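Sivex Community Forum
Research Methods > Manipulation and Household Tasks
Thread: Scoring partial success in dishwasher loading trials

Posted by bench_protocol
22 April 2019

Members of the Methods section are invited to comment on the scoring procedure used in the Gidance loading study. The procedure is under consideration as a shared standard for groups that report results on kitchen tasks.

The study compared two ways of training a two-armed robot to place dishes in a dishwasher rack. The first used 500 demonstrations recorded by trained operators, all of them complete and without error. The second used the same number of demonstrations, but 60 of them contained a mistake followed by a correction, such as a plate set between the wrong tines and then moved. Both policies were tested on the same set of starting positions. The corrected set produced the better result under the study's scoring rules, with the largest difference on plates.

Each placement receives a score from zero to 5. A full score requires that the item be released, that it stay upright or tilted as its type requires, and that it not touch a neighboring item. Points are taken off for contact with the rack frame, for a second grasp, and for any item that shifts after the hand has moved away.

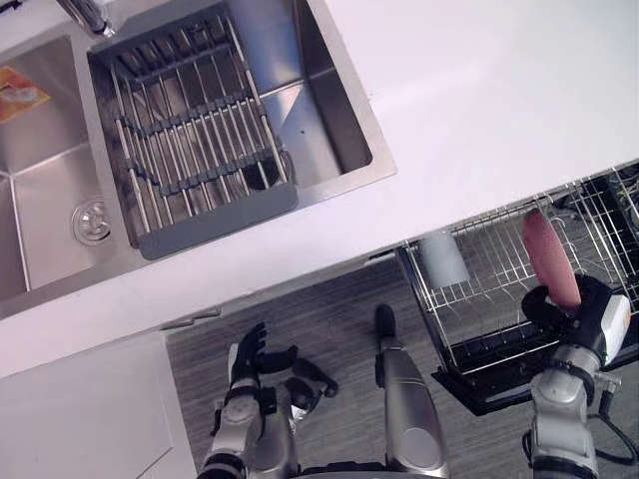 Scoring is carried out by two raters who work separately and do not know which policy was in use. Where they differ by more than one point, a third rater reviews the trial. A total of 2,814 placements were scored in this manner. Comments on the scale, the rater instructions, and the handling of disputed trials are requested.

Posted by rackandtine

Our group supports the use of blind raters and would adopt that part of the procedure without change. We have a concern regarding the scale itself. A placement that ends well after a second grasp loses points, yet the main claim of the study is that learning from corrections is useful. The scale therefore penalizes the behavior that the training method is meant to teach. We recommend that the final state of the item and the path taken to reach it be reported as separate scores.

Posted by bench_protocol

The concern is noted. The deduction for a second grasp was included so that results could be compared with earlier Bruson trials, which used the same rule. Separate scores could be added to the report form, provided that the combined score is kept alongside them.

Posted by lowerbasket

I must disagree with keeping the combined score. Readers will quote the single number and leave the rest. The Bruson rule was written for one arm working over a flat tray, where a second grasp nearly always meant that the item had slipped. A dishwasher rack is a different matter. A plate has to go in on edge between wires, and a careful person will often let go, look, and adjust it. I see no reason to count that as a fault.

Posted by Sivex_methods

A point of procedure. Any change to a scoring rule that breaks comparison with earlier results must be accompanied by a rescored sample. If the recorded trials are still available, a portion could be scored both ways and the two sets of results posted in this thread.

Posted by rackandtine

We agree with that request. We would also ask how tilt is judged for cups. The rater instructions state "tilted as its type requires" but give no limit. Two of our own raters read the line in different ways, one accepting any position in which the cup was stable, the other accepting only positions in which water would drain.

Posted by bench_protocol

The intended reading is the second. The instructions will be revised to say that the open end must face downward or to the side and that the cup must rest against at least one tine. Trials involving cups will be checked against the revised text before any further results are released.

Posted by lowerbasket

That resolves the matter of cups. My objection to the combined score stands, and I ask that it be recorded with the proposal.

Posted by luu_station

The Lưu test kitchen has used a related procedure with a scale of the same length. We found that raters agreed closely on plates and poorly on small items, chiefly because the view of the rack was often blocked by the hand at the moment of release. We now require a second view from the side. Was a side view available to the raters in this study?

Posted by bench_protocol

A side view was recorded for the test trials only. It was not recorded for the demonstrations, which were not scored. Raters were permitted to consult it but were not required to do so, and the report does not state how often it was used.

Posted by luu_station

We would then suggest that its use be made mandatory in the shared standard. The added scoring time in our own work was modest.

Posted by Sivex_methods

The proposal will remain open for comment. The following items are outstanding: the rescored sample, the revised text on cups, and a decision on the side view. The objection from lowerbasket has been attached to the proposal record.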